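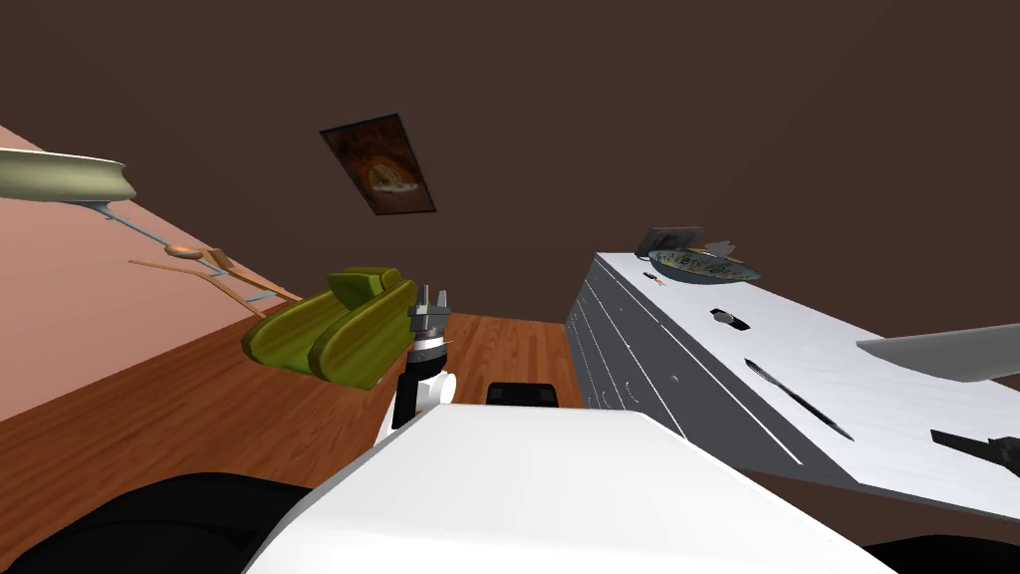

コンピューターの中につくられた部屋と、ロボットのうで。右がわにキッチンのカウンターがあります。

ロボットはどこで練習するの？
シミュレーションのしくみ

人は、自転車に乗れるようになるまでに何度も練習します。ロボットも、コップをつかんだり引き出しをあけたりするには練習がいります。でも、本物のロボットを本物の部屋で動かすと、時間がかかります。物を落とせばわれますし、ロボットの手がかべに当たればこわれるかもしれません。

そこで研究者は、コンピューターの中に部屋をつくり、その中でロボットに練習をさせます。これを「シミュレーション」といいます。この記事では、「Tudose（トゥドセ）」という研究チームのやり方を見ていきます。チームをまとめているのは、ウィロート・サイトーン（Wiroj Saithong）さんです。

コンピューターの中の部屋

シミュレーションの部屋には、ゆかも、かべも、家具もあります。いちばん上の画像では、木の板のゆかと茶色のかべが見えます。カウンターには、もようのある浅くて広いボウルがのっています。手前の白くて大きなものは、ロボットの体です。うでの先についている金属の指が、上を向いています。

ロボットの手の部分は「グリッパー」とよばれます。人の手には指が5本ありますが、グリッパーには、2本の指ではさむ形のものがたくさんあります。

シミュレーションの中の物には、それぞれ「重さ」や「すべりやすさ」が決められています。重い物を指の先だけではさめば、すべって落ちます。ロボットがテーブルにぶつかれば、そこで止まります。重さや力のはたらきを計算しているのは、「物理エンジン」というプログラムです。Tudoseチームは「Wondach（ワンダック）」という名前の物理エンジンを使っています。

部屋をたくさん用意する

もし、ひとつの部屋だけで練習したら、どうなるでしょうか。ロボットはその部屋のことはよくおぼえます。ところが、家具の場所がかわると、うまく動けなくなることがあります。いつも同じ問題だけをといている人が、数字のちがう問題でまちがえるのとにています。

Tudoseチームは、練習用に700の部屋をつくりました。部屋ごとに、かべの色、ゆかのもよう、家具のならべ方がちがいます。明かりの強さもかえてあります。カウンターの高さが少しだけちがう部屋もあります。

部屋は、人がひとつずつ手でつくるわけではありません。「キッチンにはカウンターを置く」「ロボットが通れるすきまを残す」といったきまりを先に書いておきます。そのきまりにしたがって、コンピューターが家具をならべます。できた部屋は人が見て、家具がかさなっているところや、ロボットがぜんぜん入れないところを直します。

お手本を見せる

部屋ができても、ロボットははじめ、何をすればよいのか知りません。そこで、人がお手本を見せます。

研究チームの人は、コントローラーを手に持って画面の前にすわります。コントローラーを動かすと、シミュレーションの中のロボットのうでも動きます。ボタンをおすとグリッパーがとじ、はなすとひらきます。

チームが集めたお手本は、ぜんぶで2193回分です。「物をつかむ」「カウンターに置く」「引き出しをあける」など、9種類の仕事が入っています。お手本のあいだ、コンピューターはふたつのことを記録します。ひとつは、ロボットのカメラにうつった画像です。もうひとつは、そのときうでと指がどう動いたかです。

この記録を使って、「こういう画像が見えたら、こう動く」というつながりを、コンピューターに学ばせます。人の動きをまねして学ぶので、「模倣学習（もほうがくしゅう）」といいます。

お手本の中には、失敗したものもありました。とちゅうで物が落ちたり、うでがつかえて動かなくなったりした記録です。チームはそれをべつのフォルダーに分け、2193回の中には入れませんでした。ただし、一度つかみそこねても、そのあとつかみ直せたものは残しました。つかみ直す動きも、ロボットにおぼえてほしかったからです。

カメラの場所で、見えるものがかわる

ロボットにとって、カメラは目のかわりです。カメラをつける場所によって、よく見えるものがちがいます。

少しはなれた場所からは、家具や部屋のようすがわかります。そのかわり、指の先は小さくうつります。グリッパーの近くから見ると、指と物のあいだのすきままで大きく見えます。でも、部屋のほかの場所はあまり見えません。

近くから見た画像にも、むずかしいところがあります。それは「奥行き（おくゆき）」です。奥行きとは、物が手前にあるか、遠くにあるかということです。1まいの画像はたいらなので、遠くにある大きな物と、近くにある小さな物が、同じくらいの大きさに見えることがあります。

ためしに、片目をつぶって、親指と人さし指を顔の前にかざしてみましょう。指のあいだに、遠くの時計や窓がすっぽり入る場所があるはずです。見た目では、つまんでいるようです。でも、指をとじても何もつかめません。

次の画像は、グリッパーを後ろの少し下から見たところです。2本の指のあいだに、うすい四角いものがあります。がくに入った絵か写真のように見えます。みなさんがロボットなら、指をとじますか。それとも、もっと前に進みますか。1まいだけで決めるのは、なかなかむずかしい問題です。

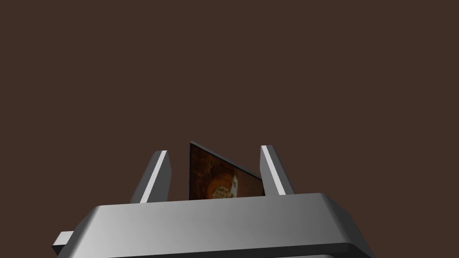 奥行きを知るための工夫

Tudoseチームは、三つの方法をくらべました。

一つめは、1台のカメラだけを使う方法です。画像は、今のものを1まいだけ見ます。

二つめは、場所のちがう2台のカメラを使う方法です。人が両目で見るときと同じように、近くの物は、2まいの画像で大きく場所がずれます。遠くの物は、あまりずれません。このずれが、きょりを知る手がかりになります。

三つめは、2台のカメラにくわえて、少し前の画像も見る方法です。ロボットの手が横に動くと、近くの物は画像の中で大きく動きます。電車の窓から外を見ると、線路のそばの木はさっと通りすぎるのに、遠くの山はゆっくり動いて見えますね。それと同じことが、ロボットのカメラでもおこります。

テストのやり方

練習が終わったら、テストをします。テストには、練習で使わなかった100の部屋を使います。知っている部屋でテストをすると、おぼえただけなのか、はじめての場所でもできるのかがわからないからです。

ひとつの部屋で、9種類の仕事を1回ずつためします。部屋が100あるので、ひとつの方法につき900回のテストになります。三つの方法のどれも、同じ部屋で、同じ場所からスタートします。条件をそろえないと、方法がよかったのか、部屋がかんたんだったのか、くべつできません。

成功か失敗かは、コンピューターが決めます。たとえば「ボウルを置く」という仕事なら、ボウルがカウンターの上で止まっていて、グリッパーが完全にはなれていれば成功です。ボウルがひっくり返っていたら失敗です。時間切れも失敗になります。

わかったこと

いちばん成功が多かったのは、三つめの方法でした。二つめの方法がその次で、一つめの方法は成功がいちばん少なくなりました。

差が大きく出たのは、小さい物やうすい物をつかむ仕事です。カメラが1台だと、物にとどく前に指をとじてしまう失敗がよくおこりました。大きな引き出しをあける仕事では、三つの方法にあまり差がありませんでした。

三つめの方法にも、弱いところがありました。前の画像も調べるので、計算に時間がかかります。また、ロボットが長く止まっていると、今の画像と少し前の画像が同じになり、新しい手がかりがふえません。チームは、まよったときに手を少しだけ横に動かすようにして、もう一度テストをする計画です。

本物の部屋ではどうなる？

シミュレーションでうまくいっても、本物のロボットでうまくいくとはかぎりません。本物の部屋では、光がゆかにはね返ったり、カメラの画像がざらざらしたりします。布のように形がかわる物は、コンピューターで計算するのがむずかしい物のひとつです。

シミュレーションと本物のちがいを、研究者は「リアリティギャップ」とよびます。サイトーンさんのチームは10月から、本物のキッチンと同じ大きさの部屋でもテストをはじめます。最初にためすのは、差がいちばん大きかった、うすい物をつかむ仕事です。

ことばのメモ

シミュレーション：本物のかわりに、コンピューターの中でためすこと。
グリッパー：物をつかむための、ロボットの手の部分。
物理エンジン：重さや力のはたらきを計算するプログラム。
模倣学習：お手本の動きをまねして学ぶやり方。
奥行き：手前から向こうまでのきょり。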